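Subject: Re: [woodfinish] Pale finish on a work table, soap or oil?

Ita, I'm so glad you asked this, and even gladder you asked before buying anything! I've been living with soap finish on one table or another for years and will talk about it to anyone who stands still. Your message first, trimmed a bit, then my answers.

> Ita Hegarty wrote:
>
> Hello all. I've taken the old varnish off my kitchen table and it's lovely and light now, and I want to keep it that way. Everything I try on the offcut turns it yellow or orange. Darragh Mac Suibhne told me to use white oil, Ciarán says plain soap flakes and nothing else.
>
> It gets used hard. We eat at it, the children paint at it and I roll pastry straight on the top. Will soap stand up to that? And how many coats? I've seen 3 and I've seen 7.
>
> Ita

Ciarán has it right for a table you roll pastry on, I think, though Darragh's white oil is a perfectly good finish and I've used it on shelves. What I love about soap is that you can mend it. If one end gets tired you wash that end, let it dry, rub it back with something fine and soap it again the same evening. Try doing that with varnish!

My method, for what it's worth. Flakes into hot water, stirred until they've gone, then left overnight until it sets to a sort of loose custard. Rub it in with a cotton cloth, going along the grain, leave it a few minutes and wipe off whatever is sitting on top. The first coat will raise the grain and the table will feel horrible, like a cat's tongue. Don't panic. Let it dry right through, give it a light sanding by hand and carry on. I did seven coats on the Kinsella table and three on the bench, and the bench needed more within the year, so there's my vote.

Do the underside as well, at least twice. Welington Sampaio taught me that one after I'd cupped a top by only wetting one face (a very nice top, too, I'm still cross about it).

Things that will mark it: red wine, turmeric, beetroot, wet tins. Tins are the worst, they leave a black ring and you'll be at it with lemon juice. Painting is fine if it's children's paint and you get to it before bedtime.

On colour, this is the whitish-grey I end up with and I'm mad about it:

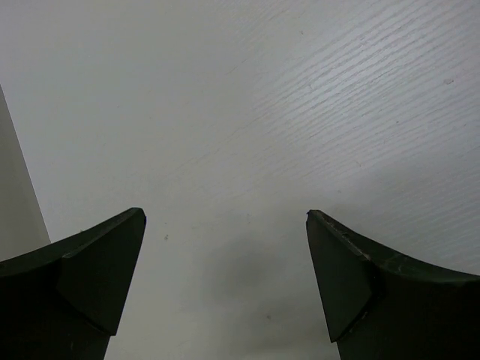
*Bare stretch of the top, from close above.*

If that's too cold for you, leave out any white pigment and use the flakes alone, and you'll keep more of the warmth in the wood. Pirjo Ojala does hers that way and it has gone a beautiful soft straw colour. She also swears by washing down with soapy water and never clean water, and I've come round to it completely. Every wash puts a bit back.

Have you any of the offcut left? Put three coats on one half and seven on the other, drop some tea on both and leave it while you have your dinner. I'd love to know what you find. And tell us what the wood is, you never said!

Is anybody else on the list using soap on floors? I've got the back hall in my sights for December and could do with being talked into it.

All the best from Tovdale,
Fernanda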